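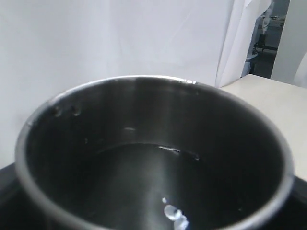 Beans again. Spring Kitchen Letter, 25 April 2019

Quick one this time, I'm behind on everything and the oven man is coming. But so many of you wrote in after the February letter asking for the long version of the dried beans thing that I'm just going to get it all down in one go. No order to speak of. Skip to the bottom for dates.

So. Beans. The Tsegaye store in Adholm has started carrying the big sacks again, 40 pounds, pinto and navy and a dark red kidney. Much cheaper by the pound than the little bags at the supermarket and, more to the point, fresher. Freshness matters with dried beans, which sounds silly. A bean that sat in a warehouse for years will never go soft. You can boil it until dinner is over. I had a bag like that at Christmas and in the end I put it through the blender and called it a dip.

Ask to see the sack before you buy. Look for even color, not too many splits, not a lot of dust at the bottom. Wrinkled is bad. Share a sack with a neighbor, nobody in a normal house gets through one alone before the moths find it.

SORTING. Do it. I know. Spread them out a couple handfuls at a time and look. Small stones, bits of dirt, a shriveled one here and there. I skipped it once in a hurry and paid a dentist for it. Then rinse in plenty of cold water, swish, pour off, do it over.

SOAKING. The big argument. Overnight in cold water with a good spoonful of salt, that's my way and I'm keeping it. The salt is not what toughens them, that's an old story my grandmother believed and her beans were tougher than mine. Salted soaking water makes the skins softer, fewer burst ones. Use far more water than you think because they swell up and the top layer ends up high and dry, half soaked, and then you get crunchy ones in the finished pot. If you forgot to soak – bring to a boil, lid on, heat off, leave an hour. Works fine for pintos. Less good for chickpeas, which want the whole night.

Too long is a problem too. I left a batch 17 hours in a warm kitchen and it was foaming and smelled like a gym bag. Out it went. If the kitchen's warm, soak in the fridge.

COOKING. Drain, fresh water, cover by a couple of inches. Onion cut in half, a bay leaf, garlic if you like. A spoon of oil keeps the foam down. Kidney beans need a proper hard boil at the start, at least ten minutes at a real rolling boil, and then down to a simmer. Not optional, they can make you very ill underdone. And that goes for slow cookers – do NOT put raw red kidneys straight in a slow cooker, it doesn't get hot enough. Boil them on the stove first. I will repeat this every year until I stop getting emails.

After that leave them alone. Low, barely moving. Lid tipped a bit. Stir hardly at all or they break up. Start tasting after an hour, taste several, beans in the same pot don't all finish togther. Squash one against the roof of your mouth. Creamy all through, you're there. Chalky in the middle, give it more.

Tomatoes, vinegar, lemon, molasses: all of those go in AFTER they're soft. Acid stops them softening. This is the most common reason for a hard pot of chili, and it's why my sister's chili was famous for the wrong reasons.

If your water is hard a tiny pinch of baking soda helps. Tiny. More than that and it tastes like soap.

COOLING AND KEEPING. Get them out of the big pot soon, a deep potful stays warm in the middle for hours and that's asking for trouble. Into smaller containers, shallow if you can. Keep them covered in their own liquid, it's the best part and it stops them from drying out and splitting. Three or four days in the fridge. Freezer, months. Leave room at the top for the liquid to expand, I have cleaned bean ice off a freezer wall and it isn't a nice afternoon.

Label. Label label label. Frozen navy beans and frozen chicken stock look the same at six in the evening. 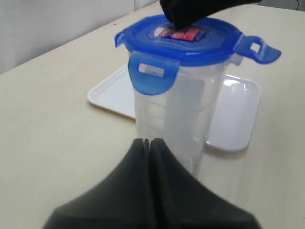
Nigel Goodall wrote to say he thinks I'm wrong about the soak and has been cooking his pintos straight from dry for years. They take longer, he says, maybe an hour more, but the broth comes out darker and tastes of something, and he'd sooner wait for supper than pour the flavor down the sink. He also says the onion should go in whole with the skin on.

OK Nigel. I tried it, with the pintos, same sack. Broth was better, I'll give him that. Beans were a little less even. More gas on the stove, and more of the other kind too, if you follow me. I'd do it for a soup and not for a salad. The onion skin does give a nice color and you fish it out at the end so no harm done. Kidneys I'm still soaking, and boiling hard like I said.

Now what to DO with them, since a couple of you pointed out you can't eat plain beans all week. You can though. Bowl of hot beans, good oil, black pepper, toast. But fine.

Navy beans with greens. Soften garlic in oil, whatever greens you've got, chopped, stems first. Two ladles of beans with their liquid. Mash some against the side so it thickens. Lemon at the very end. Heel of old cheese in there if there's one in the door of the fridge.

Pinto soup. Onion, carrot, a bit of cumin, smoked paprika if you keep it. Beans and broth. Blend half, leave half. Good the next day, better the day after. Freezes well.

Red beans and rice. Everybody has their own and I'm not getting into it. Sausage in mine. Pepper, celery, onion, thyme, long and slow, rice on the side.

Bean salad for the picnic. Warm beans take up dressing and cold beans don't, so dress them while they're still warm and then chill. Red onion sliced thin and soaked in vinegar first so it doesn't shout. Parsley, lots. Salt again before serving, cold food always wants more.

Refried. Lard is best, oil is allowed. Hot pan, onion till brown, beans with a splash of liquid, mash, keep going till they pull away from the sides. Looser than you want in the pan, because they set up on the plate.

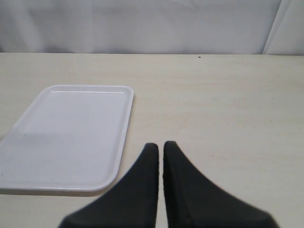

Freezing beans loose is the thing I should have learned sooner. You drain them well, pat them with a towel, spread them in one layer and freeze till they're hard, then tip them into a bag, and after that you can take a handful for a salad or a quesadilla and not have to thaw a brick. Any flat thing will do as long as it fits your freezer shelf and is safe for food and cold. A shallow white tray like that one, with the raised lip all the way around, is a good shape for it, nothing rolls off onto the peas when you slam the door. Line it with baking paper if you think they'll stick. Couple hours is plenty. Don't leave them open overnight, they pick up smells – I had beans that tasted of fish sticks and I don't even remember buying fish sticks.

Chickpeas freeze best this way, navy beans worst, the skins slip off. Black beans somewhere in the middle.

Cost, as somebody always asks. I'm not doing a chart. A pound dry gives you what you'd get out of three or four regular cans, near enough, and the cans were on special last time I looked and it still wasn't close. But cans are fine! I have cans. Rinse them or don't. If it's Tuesday-night-tired food you need (any night, you know the kind) open a can and don't feel bad. Only watch the salt.

Pressure cooker people: yes I know. Faster, good, I don't own one. Go by your book, don't fill past half with beans, they froth and can block the valve. Someone promised me a page on this for the next letter and I am holding her to it.

Storing the dry ones. Airtight, dark, cool. If you see little moths, freeze the lot for a few days. Write the month you bought them on the lid. Don't tip new beans on top of old, use up the old first, otherwise you get a mix where half are mush and half are gravel. Ask me how I know. (Christmas. See above.) 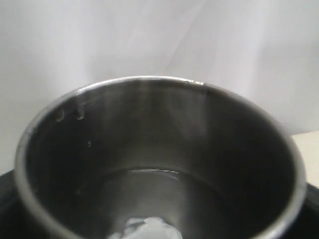 Stainless pot, from above.

On pots, as it came up in several of the letters. Heavy bottom matters more than the name on it. Thin ones scorch, and once the bottom layer catches the whole batch tastes of smoke. If it does catch: don't scrape. Pour off the top into something else and leave the burned part where it is. Soak that with hot water and baking soda and go watch something. Bigger than you need is better than smaller, they want room. Clay is lovely if you're patient and your stove is gentle.

Bits and pieces:

The Adholm bean supper is on again next month at the Jarkeo hall, same as before, bring a bowl and a spoon. Please put your name on the bottom of the bowl this time. There's still a blue one at my house.

Sack sharing list – email me with which kind and how much, I'll match people up. Tsegaye will hold sacks for us but only until the end of the week they come in.

This letter now goes out to 232 of you, hello to the new ones. Back letters on request, except the pickle one, I've lost the file.

Corection from last time: the cornbread wants one teaspoon of baking soda and not one tablespoon. Sorry to everyone who found that out.

Next letter is lentils, and rhubarb if mine ever comes up. Oven man is at the door, got to go.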